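Container notebook, Rutherford yard
February, started 7:40 a.m.

Unit 2 back from the farm hire. Doors stiff, left one worse. Took the lower hinge pin out, cleaned it, greased it, put it back. Swings with one hand now. Gasket on the right door is torn near the bottom corner. Taped for the moment, new strip to be cut from the Plastora roll when we find who has it.

Floor: two soft spots by the rear wall, both under where the customer had stacked feed. Pushed a screwdriver in and it went halfway through the ply. Keyvan Rashti wants to replace the whole rear sheet. I would patch. We left it open until the weight figures are done.

Weighing. Unit empty came out at 2740 kg on the yard scale. Ran it twice with the forklift clear and got the same number. The plate on the door has been painted over at some point, so I can't check against it. Wrote the figure on masking tape inside the left door.

Shelving trial. Put the Bovow brackets on the long wall at 40 cm spacing and loaded the middle shelf with sandbags up to 400 kg. Left it through lunch. No movement at the wall fixings, but the front lip of the shelf had bowed enough to see with a straightedge. Took the bags off and most of the bow went away. Not happy with that for a parts store customer. Next try is the Kandard brackets, which have a deeper arm – they will cost us some aisle width and the customer needs to know before we quote.

Damp. Wiped the roof down inside in the morning and shut the doors. By 2:15 p.m. there was a line of drops along the third rib again. Could be condensation, could be the weld. Chalked the rib and the roof outside at the same point. Hose test when the yard drain is cleared.
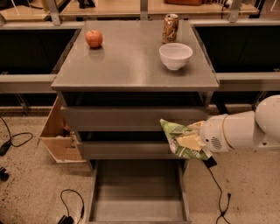
Book 4, p. 31

Drawer cabinets for the office conversions: the steel-topped ones go against the short wall, away from the door swing. Measure the door swing again first, the drawing shows it opening the other way. Keyvan has marked the drawing up in pencil.

Still open:
Rear floor sheet, patch or replace
Gasket strip
Hose test on the third rib
Kandard brackets, same load, same shelf
Ask the paint shop for more gray, we are on the last can

Locked up at 4:50 p.m. Key to unit 2 is on the hook with the trailer keys.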